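Okay, so our project was the workstation strip-down and rebuild, and our group was me, Yolotzin and Qusai, with Ms Lennox checking in on us whenever we went too quiet. The brief asked us to take an old desktop back to a bare motherboard, label everything, put it together again and write up what we learned. We picked the biggest machine on the Cletcombe shelf because Qusai said it would have the most interesting insides (he was right, and it also had the most dust).

Taking it apart was the fun bit. The side panel, the drives and the graphics card all came out in the first session, and I drew a map of where each cable went in my favourite coloured pens. I'd recommend the map to anyone doing this next year. Yolotzin took over the screws and sorted them into an egg carton with a label on every hollow. We still finished with two left over, but I'll get to that.

The bit I was nervous about was the processor. I'd watched a heap of videos where people bent the pins in the socket and basically cried, and I was sure that would be me. Mariama Gbeho from the year above came over and talked us through the load plate: release the lever, lift the plate, leave it up, and keep your fingers (and sleeves!) well away from what's underneath.
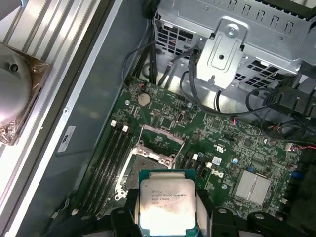
Page last changed: January 25, 2019

The processor is a Xeon E5-1630V3, and the 3.70GHZ on the lid is its base clock. I honestly thought it would be smaller. With the plate tilted up you get a good look at how the socket sits between the two banks of memory slots, and it made sense of something from class, because the memory has to be close to the processor to keep the traces short. The round silver thing further up the board is the CMOS battery. It keeps the clock going when the power's off, and Qusai has now explained this to his entire family.

Cleaning took longer than I'd planned. We used a lint-free cloth and isopropyl alcohol on the lid to get the old thermal paste off, and I went over it three times before Ms Lennox told me to stop polishing. Then we lined up the corner marks, lowered the chip into place, closed the plate and put on a blob of new paste the size of a pea. Yolotzin says a small pea. We had a proper argument over it.

First power-on: fans, no picture. Awful! We spent 7 minutes blaming my cable map before Yolotzin noticed that one memory stick wasn't clicked all the way in. Second go, it booted, and I may have yelled.

Things I'd do differently: read the board manual before starting, and take notes as we go instead of on the bus home. The two spare screws turned out to belong to the drive cage. We're doing the Prirkine machine in February and I've already bagged the screwdriver.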